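Why Did the Towel Robot Stop?
Sernance Kids: How Things Work (and Why They Sometimes Don't)
Wednesday, July 6, 2022

Have you ever been asked to fold the towels, and got halfway through the pile, and then just stopped? Perhaps you heard something good on the telly, or perhaps your arms felt tired. Robots don't watch telly and their arms don't get tired, but they do stop halfway through jobs, and we're going to look at one time it happened, because it's a lovely little mystery and the answer may surprise you.

The robot is called Kundilus, and its job is learning to fold. It has two arms, one on each side of a table, and at the end of each arm is a gripper, a bit like your finger and thumb. In March it was practising towels. It had done 133 of them without any trouble at all, and then, on the very next one, it closed its left gripper, lifted, and froze. A red light came on. The screen said GRIP FAULT, and that was that.

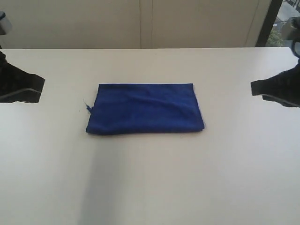
A gripper doesn't know what it's holding. Your fingers can tell a towel from a biscuit with your eyes shut (try it, it's a good game!), but a gripper mostly feels how far it has closed and how hard something is pushing back. So before it picks anything up, Kundilus has to work out where the edges are by looking. When a blue towel is folded into a neat rectangle on a white table, that should be easy, but look closely at the left end and you'll find a tiny wisp of blue sticking out past the rest. To you and me it's a bit of fluff. To a computer hunting for the spot where blue turns into white, a wisp like that can look like the end of the towel!

So the left gripper reached for the wisp, closed up tight, and found almost nothing there. The right gripper had a good thick handful. One side was pulling on cloth and the other side was pulling on air, more or less, and the robot's safety program noticed that the two arms didn't agree.

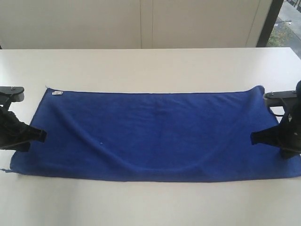 Now, what would you do if you were a robot and your two hands were telling you different stories? You might be tempted to pull harder. Plenty of people do that with a stuck drawer, and then the drawer flies out and there are socks everywhere. A robot arm is much stronger than a sock drawer, so the people who built the program at Kuroda gave it a very firm rule: if the arms disagree, stop moving and wait for a grown-up.

That means the red light was a good thing, even though it's called a fault. The robot had made a mistake about the towel, but it stopped safely.

The fix was quite small. The program, which is named Sonden, was taught to ignore anything blue that was thinner than a shoelace. Then the team ran 188 more towels, and there were 2 stops, both of them for towels that had slid crooked.

If you ever visit a place with robots and one of them freezes, please don't reach in to help it, even if you can see exactly what's wrong. It could start again while your hand is in the way. Step back, keep your hands to yourself, and tell the person in charge what you saw. They'll be very glad you did.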